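Search this site Type and hit enter

July 22, 2024
By Florêncio Barreto

How to Budget for a Small Robot Arm (and Everything That Has to Go Around It)

I get a lot of email from people who want to put a small arm on a table and have it handle cloth. T-shirts, napkins, pillowcases, whatever. The email almost always has one number in it, and that number is the price of the arm. So let's do the whole thing properly, the way I wish I'd done it in January when I planned ours at Fodley!

We're a small linen and garment shop. We wanted one arm, one gripper with a camera on the wrist, and one table, so we could try picking up soft stuff before we spent serious money. The full bill came to $3,653. My first guess had been $2,000, and I was pretty smug about it too.

Step 1: Write down the job in one sentence

Do this before you open a single catalog. Ours was "pick up a light cotton garment by its edge from a flat table." That's it. I didn't write "fold laundry," and I'm glad, as folding would have had us shopping for two arms and a much bigger table.

Stick the sentence at the top of your spreadsheet. Every time you're about to add a line, read it again. I took out a conveyor this way (I really wanted the conveyor).

Step 2: Price the arm, but look at reach and payload first

Cloth weighs next to nothing, so payload is the place to save. Reach is where you shouldn't. Lay your biggest item flat on the table you plan to use, measure from where the base will sit to the farthest corner, then add a hand's width. Take that number to the seller.

I got quotes from Gokance and Sengar. Gokance was cheaper on paper, but the power supply and the mounting plate were separate lines, and so was shipping. Sengar put it all in one price. Once I'd lined them up they were close enough that I went with Sengar for the shorter lead time. Ask both sellers for the delivered price, with everything needed to switch it on. Use those words.

Step 3: Give the gripper its own line

I used to think of the gripper as part of the arm. It's a separate purchase, and you'll probably change your mind about it at least once. Two-finger grippers are a sensible place to start with fabric. What you care about is the tips: how narrow they get, and how evenly they close. A thick, blunt tip will push a hem around the table all day long.

Put down money for a spare set of fingers right away. Ours were $51 a pair from Hellero, and I'd buy them again tomorrow. Fingertips get bumped into tables. They just do.

Step 4: Camera, lights and cables

A wrist camera is small money. The things it drags in behind it aren't so small: a bracket, a longer cable, clips to keep that cable off the joints, and some decent light. I set aside $300 for this group and used nearly all of it, mostly on lamps.

Go for a lamp you can dim and move, with a diffuser if the shop has one. A single bare bulb over a shiny table will drive you nuts. If your cloth is white, plan on spending an afternoon just on exposure settings, and count that afternoon as a cost. I put my own hours in the spreadsheet now. It hurt a bit the first time.

Step 5: Don't forget the surface

I nearly left the table out completely, since we already had tables. Then I started looking at what the wrist camera gets to work with.

With white cloth on brown wood you get nice contrast, so finding the edge of the fabric is the easy bit. The glare is what I'd pay to fix. Look at how pale the wood goes in the bright patch, and how dark it gets off to the right. Same surface, and the brightness is all over the place. The ribbed hem shows up really well though, every ridge with its own little shadow, and a gathered edge like that is the kind of thing I'd aim a pair of narrow fingers at.

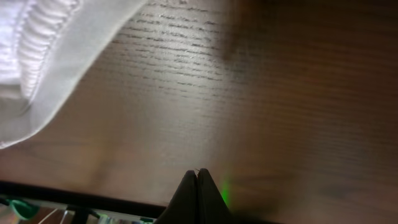
Step 6: Decide on a mat or a finish

You've got two cheap choices. One is a matte mat in a plain color that's darker than your cloth. The other is a dull finish on the top you already own. I'd price the mat first, as you can swap it when you start working with dark garments. Buy it bigger than the reach of the arm, and tape a test piece down before you order the full size. Some mats grip cotton so hard that the cloth bunches up.

Step 7: Add the dull stuff

Clamps. A power strip with a switch you can reach. An emergency stop, if the arm doesn't come with one (check!). A box of practice garments you don't mind ruining. Ask your insurer whether they want to know about it, too. Mine did, and it took two phone calls and a form.

Step 8: Hold back some money and pick a stop date

Leave a chunk of the budget unspent until the arm has been running for a month. That's when you find out you wanted the other fingers, or a second lamp. I'd also write a date in the spreadsheet when you'll decide whether to keep going, with the name of whoever gets to decide. At Fodley that's me and my sister, and we've already argued over the date.

If you've got quotes sitting in your inbox and can't make them line up, put them in the comments with the seller's name taken off and I'll have a look.

Get new how-tos in your inbox! Enter your email address Subscribe
No spam, unsubscribe any time.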